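Chapter 3
Bags, Film and Other Thin Things

Before you start: you'll need a plastic bag for this chapter. Any thin, see-through one will do. Go and get it now, I'll wait.

I grew up over my uncle's dry cleaning shop, so I had an early and thorough education in plastic film. It came on a roll that weighed more than I did, and it was my job after school to pull it down over the coats and tear it off at the line. I was terrible at it. The film stuck to my arms, it stuck to the coats, it folded over on itself and wouldn't open again. What I remember best is how different it looked on the roll and off it. On the roll it was dull and gray and looked like something you could build a wall with. Pull off one layer and you could read a newspaper through it (I tried this, often, when I should have been working).

In Chapter 2 we dealt with boxes, tubs and jars, which are polite objects. A box has a length, a width and a height, and when you come back from lunch it still has them. A bag doesn't. Drop one on the table and measure how tall it stands, then pick it up, drop it again and measure once more. You'll get a different number every time, and none of them is wrong. My old colleague Eduardo Tan used to make his first-year packaging students do this for a whole hour before he let them open the textbook – they complained, but they never again wrote down the height of a bag without saying how it was measured.

So we need other ways to talk about bags, and most of this chapter is about finding them. We'll use the size of the bag laid flat, the thickness of the film, and how much light gets through. That last one is where I'd like to begin, as you can do it with no tools at all. Lay your bag over something with a strong plain color. A folder or a cutting board works nicely. Smooth it out and look, then scrunch it up and look again. 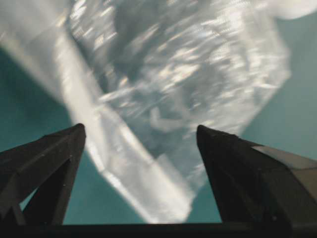
Why does a clear plastic bag look white when it's crumpled?

Each layer of film bounces back a little of the light that hits it and lets the rest through. When the bag is bunched up, light has to get through many layers lying at all sorts of angles, so a lot more of it is scattered back toward your eye. The color underneath gets weaker and the plastic itself starts to look milky. Spread the same bag out into a single layer and most of that whiteness goes away.

You've met the same effect elsewhere, by the way. Crushed ice looks whiter than a clear ice cube, and a heap of sugar is white although each grain, close up, is nearly clear. Keep those in mind when you get to the exercises.

Now for thickness. Film makers work in very small units, and I'll introduce the micron properly in Section 3.2. For now, try the stacking method. Fold your bag in half again and again until you can't fold it any further, squeeze the stack flat between two rulers, and divide the thickness by the number of layers. It's a rough method and the air in the stack will fight you. I once did it in front of a class of 80 and got an answer that was twice what it should have been – squeeze harder than I did.

We'll follow one product through the rest of the chapter, the Grukari liner, made at the Dondumex plant in Brollwood. It's packed 496 to a carton, an odd number that has puzzled every group I've taught, and you'll be able to work out the reason yourself from the roll sizes in Section 3.4. The plant let me have its test sheets for April, which are printed at the back of the book with the handwriting left in. Please read the handwriting. The person running the tests noticed things that the columns had no room for.

A word on safety. Thin bags and small children don't mix, so keep your samples in a closed drawer when you're finished with them, and don't let anyone put one over their head for a laugh.

Keep the bag you've been using. Write your initials on it with a marker, near the opening, and let the ink dry before you fold it. We'll be stretching it in Section 3.1.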